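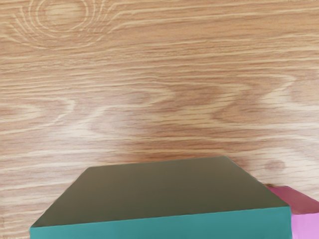 Slide 1: Wood grain tabletop, teal box and pink box (rendered)

Speaker notes: Loading web fonts without the jump
Sheena Buchanan, Wednesday session, 25 minutes plus questions

Slide 2: Who I am
Say hello. I do front-end work at Windari, mostly the public site and the help pages. Evander Imrie did the measuring for this talk and will take the hard questions on the build side. Handout is on the chairs.

Slide 3: What the problem looks like
Play the screen recording once with no talking. Then play it again and point at the second paragraph.
The page comes up in the fallback font. The web font arrives. Every line rewraps and the button moves down. A reader who was about to tap the button taps the line above it.
Ask for hands: who has had a bug report about this? Move on either way.

Slide 4: What the browser does by default
The browser reads the CSS and finds an @font-face rule. It does not download the file yet. It waits until it knows some text on the page uses that font.
So the font request starts late, after the HTML and the stylesheet.
Most browsers hide the text for up to 3000 milliseconds while they wait, then show the fallback. Write 3000 on the board, people forget it.

Slide 5: font-display
Go through the values in this order: block, swap, fallback, optional. Auto is left to the browser and in practice acts like block.
Swap shows the fallback right away and changes over whenever the font arrives. Good for headings, annoying for long text.
Optional gives the font a very short time. If it misses, the page keeps the fallback for that visit. We use optional for body text on the help pages.
Somebody will ask if the designers minded. They did at first. Tell the story about Rennie's launch page if there is time.

Slide 6: Preload
Show the link tag. Read out the crossorigin attribute slowly. Without it the font is fetched twice, even from your own domain. We had that mistake live for most of February.
Preload one file, two at most. Everything you preload competes with the stylesheet.

Slide 7: Subsetting
Our body font, Wendard, shipped with 2123 glyphs. The help pages are in English and French and need far fewer.
Explain unicode-range. The browser only downloads the subset that has characters on the page.
Warning: check names and currency signs before you cut. We lost the euro sign and found out from a customer.

Slide 8: Matching the fallback
This is the part people photograph, so leave the slide up.
Four descriptors: size-adjust, ascent-override, descent-override, line-gap-override. They go in a second @font-face rule that points at a local font such as Arial.
You tune the numbers until the fallback takes the same room as the real font. Then the swap still happens but the lines stay put.
Stiltex is the small script Evander wrote to work out the values. It reads both font files and prints the rule. Do not demo it live, the projector laptop has no Node on it. Use the screenshots.

Slide 9: Weights
We were loading weight 500 for the menu, the buttons and the table headers. The design file said medium and we took that at its word.
Side by side: left is 400, right is 500. Give them a few seconds. Dropping it saved a whole file.
If asked about variable fonts: yes, one file, but check the size first. Ours was bigger than the two static files together.

Slide 10: Testing
Throttle the network in dev tools and turn the cache off. Reload three times.
Look at the layout shift entries in the performance panel.
Then try it on a real phone.

Slide 11: Questions
Repeat each question into the mic. Evander has the second one. Leave the links slide up until the room clears.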